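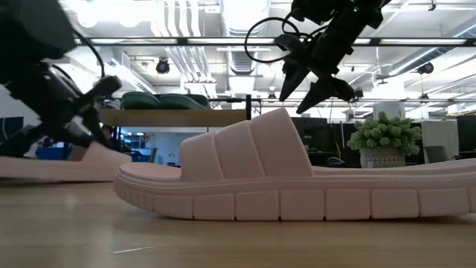

Fliltik for Android: Frequently Asked Questions

Last updated: September

What is Fliltik?

Fliltik is a keyboard app for Android phones and tablets. You can change the size of the keys, the colors, the order of the symbols and the height of the bottom row. It does not change your launcher or your lock screen.

I installed the app, but my old keyboard is still showing. Why?

Android does not switch the keyboard by itself. Open Settings, find the list of on-screen keyboards (on many phones it is under System, then Languages and input) and turn on Fliltik. After this, open any place where you can type and tap the small keyboard icon at the bottom of the screen. Choose Fliltik from the list.

Android shows a warning that the keyboard may collect all the text I type. Is it true?

The system shows this same warning for every keyboard which did not come with the phone. Fliltik has no permission to use the internet, so the words you type stay on the device. You can check this on the permissions page of the app.

How many themes can I save?

The free version keeps 13 themes. With Fliltik Plus there is no limit, but after 40 themes the list opens more slowly on older phones. We are working on it.

What is the difference between the Folwood and Cantero layouts?

Folwood is the standard layout, with a number row on top and the comma to the left of the space bar. Cantero is made for one hand. All keys move to the left or to the right side, and the free space is used for the arrows and the Delete key. To change the side, hold the space bar and slide your finger.

Can the keyboard learn my own words?

Yes. The personal dictionary can hold 2000 words. A word is added when you type it three times without correcting it, or when you tap the plus sign next to it. To remove a word, hold it in the suggestion bar and drag it to the trash.

Can I import themes from Rido?

Partly. Colors and key shapes are imported well. Background pictures are imported only if the theme was saved as one file — the older folder type is not supported. Sounds are never imported, and you need to choose them again.

Why do suggestions disappear in some apps?

The app you are typing in can ask the keyboard not to show suggestions. Password fields always do this, and some banking apps do it in all fields. We can not change it from our side.

How do I move my settings to a new phone?

Go to Backup, tap Export and copy the file to the new phone in any way you like. Then install Fliltik there, tap Import and select the file. Clipboard history is not included in the backup.

I bought Plus, but the app says I have the free version.

Please check that the Play Store uses the same account with which you paid. Then open About and tap Restore purchase. If it does not help, write to us from the Contact page and include your order number — please do not send card details.

Related pages
Fliltik Plus: what is included
How to make a theme with your own colors
Cantero layout on tablets
Known problems with split screen
Contact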